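Porora Home Help
Laundry and Closets > Sorting

Fluffy socks keep eating my other socks. How do I sort this pile?

Posted by plundport_attic

I live in a rental with one dresser, two teenagers and a dryer that believes in static. Every load comes out as a single large animal. The chenille and sherpa stuff (slipper socks, a plush thing my daughter won't let me call a toy, a bath mat) grabs onto all the thin knit socks, and I find them weeks later, stuck inside a pillowcase like bookmarks.

At last count I had 59 single socks in a bag. I counted because my husband said it was "a few." Most are gray. They are all slightly different grays, and I have stared at them long enough that I now see purple.

I've tried mesh bags (the zipper broke), sock clips (gone, presumably with the socks) and yelling. Is there an order to do this in that doesn't take the whole evening? And is there any point keeping the singles? The Tordale sock organizer with the little cells is in my cart, but I've been hurt by organizers before.

3 replies

radonjic_fan_club
Just buy all black socks. Same brand, same size, throw out the rest. I did it in December and haven't thought about socks again until I read this.

Floor Wouters
The all-black plan is fine until two people in the house have different feet, so I'll assume you're stuck with what you have.

Split the laundry before it goes in. Anything fluffy gets its own load, on low heat, with nothing knit in there. It feels wasteful to run a small load for a bath mat and some slippers, so save them up. Mine go in every other week and nobody has died. Check the labels, though, as some bath mats with a rubber back shouldn't be in the dryer at all.

When the regular load is done, don't fold first. I know everybody folds first. Pull out every sock while the pile is still a pile and drop them all on the bed, on something plain. A white sheet is good for telling grays apart. Do it in daylight if you can, or you'll be pairing navy with black and finding out at work.

Then sort by the cuff, and leave color for last. Ribbed cuffs together, smooth cuffs together, the short ones in their own heap. Your grays will mostly separate themselves that way. I get through 40 socks before the kettle has finished and I'm no athlete.
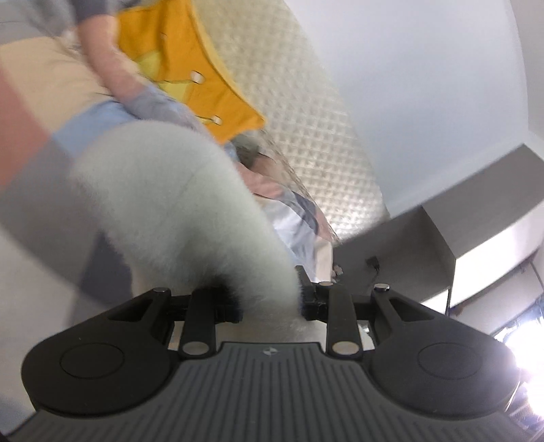
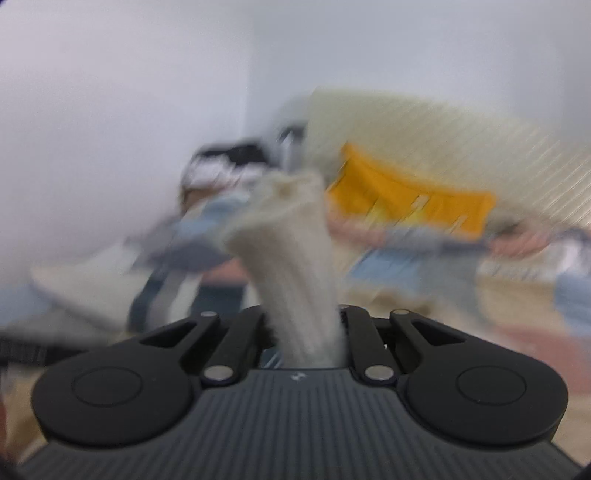
Static is the other half of your problem, and most of it comes from overdrying. Take the load out a little early and hang the thin things over a chair. Before you fold anything plush, run your hand over it and into any hollow, because pile as fuzzy as on that big white one will hold a thin sock and look completely innocent. A gray knit like the other one is easier to judge if you hold it upright, with the top up, and look at the ribs running lengthwise. If the ribs on two socks don't match in width, they're not a pair, however much you want them to be.

As for the bag of 59, give it one more month. Go through it once with clean laundry from everyone in the house, including whatever is under the beds. I got 8 pairs out of mine and was unbearable about it at dinner. The rest became dust rags. They fit over your hand and they're very good on blinds.

I had the Tordale thing. The cells are too small for anything with a fluffy lining, and the cardboard dividers sagged. A shoebox does the same job. If you must have cells, cut down a second shoebox and stand the pieces inside the first.

linty_in_porora
Agree with Floor on washing the fluffy stuff alone. Disagree on dust rags, mine leave more lint than they pick up. Safety pin through both toes before they go in the hamper, that's the only thing that ever worked here. You need 50 pins and a family that will use them. I have the pins.

plundport_attic
Thank you all. Did the bed thing this afternoon. Found six pairs and a sock that belongs to my sister, who lives in another state. Organizer is out of the cart. My husband would like it noted that the ones left in the bag are now "a few."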